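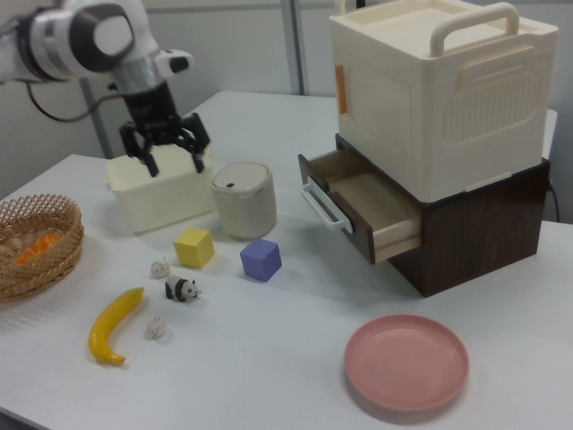
Page last changed: September

Section 6. Setting up the table for a Tidik run

Tidik is the Mulberg Robotics Club's tidy-up exercise. The arm picks small objects off the white table and puts each one where the task card says. Do Section 5 (power and network) first. Allow 15 minutes for the steps here, more if the camera check fails.

6.1 Before you start

You need two people: one at the laptop and one at the table. The person at the table holds the stop button and decides when the arm may move.

CAUTION: Keep hands, sleeves and lanyards off the table whenever the arm is enabled. Pausing the program does not disable the arm.

6.2 Placing the objects

1. Disable the arm in the Kistavex window and wait for the status line to read OFF.
2. Clear the table and wipe it with a dry cloth. Do not use spray near the arm.
3. Set the cabinet down first, with the cream-colored unit on top of it. It is the heaviest thing in the kit and takes two hands.
4. Put out the wicker basket, the storage bin, the small lidded container and the pink plate. These are the targets. Leave space between them for the fingers to open.
5. Place the yellow cube, the purple cube, the banana, the panda and the small white pieces in the open part of the table.
6. Turn each object to a new angle for every run – a layout that never changes makes the score meaningless.
7. Type the number of the task card into the log. The cards run from 1 to 71.

Note: The cubes are foam and mark easily. If one has a dent deeper than a fingernail, swap it and write the swap in the log.

6.3 Checking the gripper

1. Stand clear and enable the arm.
2. Press HOME. Wait until the arm has stopped completely.
3. Press OPEN, then CLOSE, then OPEN again. Both fingers should move evenly.
4. Jog the gripper down over a bare patch of table and stop before the tips touch.
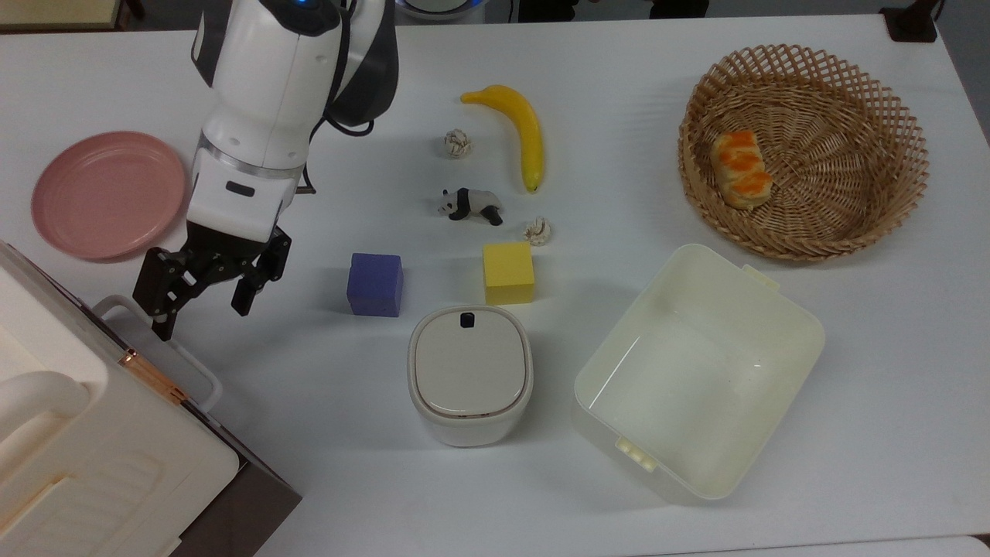 Gripper open above the table, with the cubes, banana and panda set out.

5. Jog back up and press HOME.

If one finger lags, disable the arm and look for lint in the linkage. Do not pull the fingers apart by hand.

CAUTION: Watch the black cable loop during every jog. If it goes tight or catches on the arm, press stop.

6.4 Checking the cameras

1. Open the camera tab. Every view should be live.
2. Make sure all the targets show in at least one view. Move the target, never the camera stand.
3. Hold a sheet of paper flat over the table for seven seconds, then take it away. The brightness should settle again without flicker.
4. Save one still from each view under the card number.

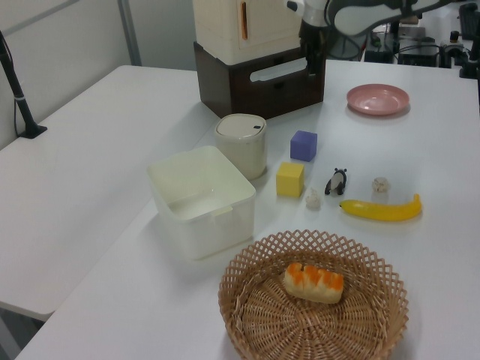 If a view stays dark, unplug its cable at the laptop end and plug it back in. If that does not help, restart the Andreadis camera program and repeat from step 1. The program takes nearly a minute to load, and the tab stays gray until then.

When all views pass, go on to Section 7 (Running a card).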